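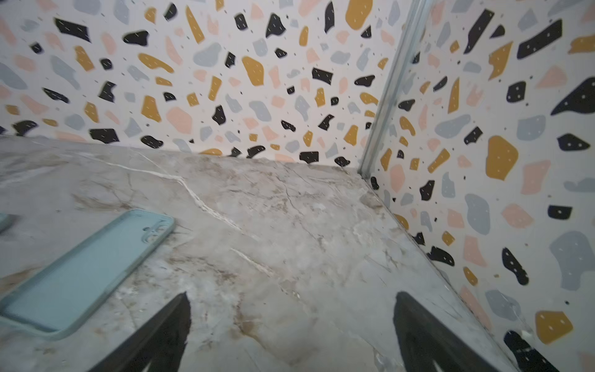
Flendley wrote in last month to ask whether a person guiding the arm by remote control should practice the task first, or whether the early, clumsy attempts are worth keeping as well. Our answer is that both have a place, provided they are stored separately and labeled as such.

The Hondorus teaching group has spent January on a single task: picking up a phone and putting it down again in a chosen spot. Each operator completes 13 demonstrations per session, and sessions are limited to 41 minutes. Operators who continued past that limit tended to rush the approach.

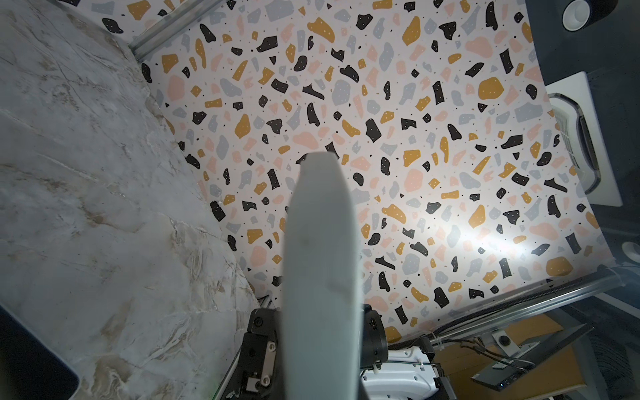 Notes on guiding the arm

The group began by moving the arm by hand. This gave good control near the counter but placed the operator's body in the way of the cameras. Remote control was adopted after the fourth session. It is slower to learn, and new operators should expect to discard most of their first morning's work.

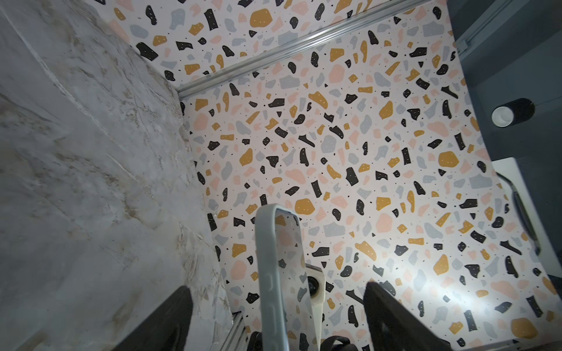

Grip is the matter on which operators disagree most. Some prefer to close on the object early and correct the angle afterward; others line everything up before closing. A phone in a rounded case, held upright between two fingers, leaves little room for late correction. I now ask operators to pause before lifting and to release the controls completely if they are unsure. A demonstration that is abandoned should be marked as abandoned and kept.
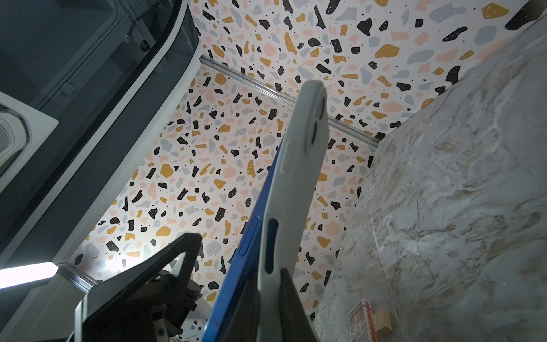
The same rule applies to setting down. Operators are asked to lower the arm at one steady speed and to open the fingers only when motion has stopped. The Drirard controller permits both at once, and I have asked that this option remain off until Friday's review.

Filed under: Robot Teaching, Workshop Notes
9 shares | 4 comments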